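Laundry & Closet > Clothes Care > Hangers > Sorting and Cleaning Plastic Hangers

How to Sort, Clean and Reuse Plastic Hangers With Grip Strips

Saturday, May 11, 2024

Most closets hold a mix of hangers that came from different places over a long stretch of years. Some came with a store purchase, some were bought in packs, and some were in the closet when you moved in. The mix works until it doesn't. Blouses slide off, sweaters get bumps in the shoulders, and the rod fills up with empties that catch on each other.

This page covers going through the plastic ones, in particular the kind with a ribbed strip on the arms that keeps clothes from slipping. These are worth saving if they are in good shape. They are thinner than wood and they don't shed fuzz the way flocked hangers do. The job takes an afternoon for a normal bedroom closet, plus drying time overnight.

What you need

A table or a clear stretch of counter. A light-colored surface makes dirt and cracks easier to find, but any flat surface will do.

A dishpan or a bathtub.

Mild dish soap.

An old toothbrush.

Two bath towels.

White vinegar, only if the hangers feel sticky.

A nail file or a piece of fine sandpaper, 220 grit or higher.

A box for the hangers you are getting rid of.

Step 1. Pull out all the empties

Take every empty hanger off the rod and put them on the bed. Do not take clothes off their hangers yet. Starting with the empties gives you a supply of clean ones to move clothes onto later, and the closet stays usable while you work.

Check the other places empties end up: the hook behind the bathroom door, the laundry room, the coat closet, the back seat of the car. Bring those in too.

When I did this in January I had 68 empties, and I would have guessed half that. After sorting I kept 24 and have not run short.

Step 2. Sort by type

Make separate stacks on the bed. Wire goes in one, wood in another, flocked in a third, and plastic in the last. Stack them all facing the same way so the hooks nest. If you toss them in a heap they lock together and you will spend time untangling them.

Wire hangers can go straight to the box. Many dry cleaners take them back. Call first, because some only accept their own.

Split the plastic stack again into plain ones and ones with grip strips. Plain plastic hangers are fine for T-shirts and heavier tops that don't slide. The grip type should be saved for anything with a wide neck or a slippery fabric. Set aside children's sizes too. An adult shirt on a child's hanger gets a point halfway along each shoulder.

Step 3. Look over each plastic hanger

Lay the hangers on the table one at a time. A hanger that looks straight in your hand may turn out to be bent once it is flat. Press down lightly on one end. If the other end lifts, the hanger is warped. A slight warp does not matter. If it rocks a good deal, put it in the box.

Next go over the plastic itself. On hangers molded with raised edges and a groove down the middle, cracks tend to start inside the groove, where they are hard to see. Run a fingernail along it. A crack will catch the nail. Check the bends with extra care, along with the base of the hook, as these take most of the weight.

Cream and white plastic yellows with age. Yellowing by itself is no reason to throw a hanger out. If the plastic has also turned brittle, it will make a dry ticking sound when you flex it a little. Brittle hangers break with the clothes on them, so let those go.

Then check the strips. The ribs should be even and still feel grabby when you drag a thumb across them. Lift gently at each end of the strip to see if it has come loose.

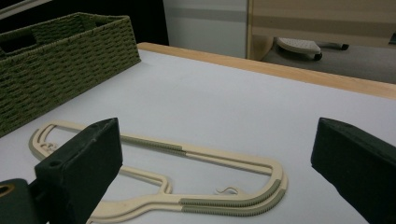

Step 4. Wash them

Fill the dishpan or tub with lukewarm water and a squirt of dish soap. Hot water can soften thin plastic and loosen glued strips, so keep it at a temperature you would wash a sweater in.

Put in 8 hangers at a time. More than that and they tangle. Let them soak for ten minutes.

Scrub with the toothbrush. Go with the ribs first, in the direction they run, and then across them. The fine ridges pack with lint and skin oil, and this is usually the whole reason an old grip hanger has stopped gripping. After that, run the brush down the groove from one end to the other. Dust that has sat in there for years comes out as a gray string.

Rinse under the tap, holding the hanger so water runs along the groove and out the end.

If the strips are still tacky after washing, mix one part white vinegar with three parts water, wipe it on with a cloth, and rinse again. Tackiness that comes back after this means the strip material is breaking down. It can leave marks on light fabric, and the hanger should be thrown out.

Do not put hangers in the dishwasher. The heat in the dry cycle bends them.

Step 5. Dry them flat

Spread a bath towel on the table and lay the hangers on it without overlapping. Turn them over after an hour or two. Water stays in the grooves longer than you expect, and a hanger put away damp will leave a line on a silk blouse.

Leave them overnight. If you are in a hurry, wipe the grooves with the corner of the second towel and set the hangers near a fan. A hair dryer is not a good idea.

Step 6. Fix small problems

Rough seam. Molded hangers often have a thin ridge of extra plastic where the two halves of the mold met. It snags knits. Rub it down with the nail file or sandpaper, then wipe off the dust with a damp cloth.

Loose strip end. If the strip was glued on, a dab of flexible clear glue under the end will hold it. Press it down, wrap a bit of painter's tape around the arm, and leave it for a day. Regular super glue dries hard and the strip will pop off again the first time the hanger flexes.

Missing strip. You can buy stick-on replacements. The Flarex ones I tried were a bit wider than my hangers and had to be trimmed with scissors, but they have held. A wide rubber band wound around the arm a few times does nearly the same job for nothing. Replace the rubber bands once a year, before they dry out and crumble.

Broken hook or arm. Don't repair it. A glued break will not carry weight for long.

Step 7. Put clothes back

Now start on the clothes that stayed in the closet. Take down a few at a time, move each piece to the right hanger, and add the old hanger to the sorting stacks. Check and wash those in the same way.

Use the grip hangers for:

Silk, satin and rayon tops
Boat necks and wide V-necks
Camisoles and dresses with thin straps
Light cardigans

Center the garment before you let go of it. A grip strip holds a crooked garment crooked, and it will dry or settle that way. To take something off, lift the shoulder free of the strip first. Pulling straight down stretches the neckline and wears out the ribs.

Heavy coats and suit jackets need a wide hanger with some shape to it. Thick sweaters are better folded.

Spacing on the rod

A packed rod wrinkles clothes no matter how good the hangers are. My rod is 72 inches and I stop when I can no longer slide a flat hand between any two garments. If yours is tighter than that, move the off-season things somewhere else.

Face all the hooks the same way. Keep a short run of empties at one end of the rod and hang clean laundry from there.

Getting rid of the rest

Most curbside recycling programs do not take hangers. They are often made of mixed materials and they jam the sorting equipment. Look for a drop-off first. Thrift stores go through a lot of hangers and many accept plastic ones in good condition. Tie them in bundles with string, hooks together, so they are easy to carry and count. The thrift store in Drudilville takes adult sizes only, and yours may have a similar rule.

Cracked and brittle ones go in the trash.

Common questions about grip hangers

Will the ribbed strip mark my clothes? It can press faint lines into velvet and very soft leather. Use a padded hanger for those. On cotton, linen, silk and wool I have had no trouble.

Can I use them for wet laundry? Yes, if the strips are firmly attached. Hang the garment with a little space on either side and check a light-colored item after an hour the first time, in case the strip gives off any color.

How often should they be washed? Once a year is plenty for a bedroom closet. Hangers kept in a laundry room or a mudroom collect more lint and may need it twice.

Is it better to buy all new ones? Matching hangers look tidier and keep the shoulders at one height. I bought a pack of Prendine hangers for the front closet for that reason. For the bedroom I kept the old ones, and once they were clean they held just as well.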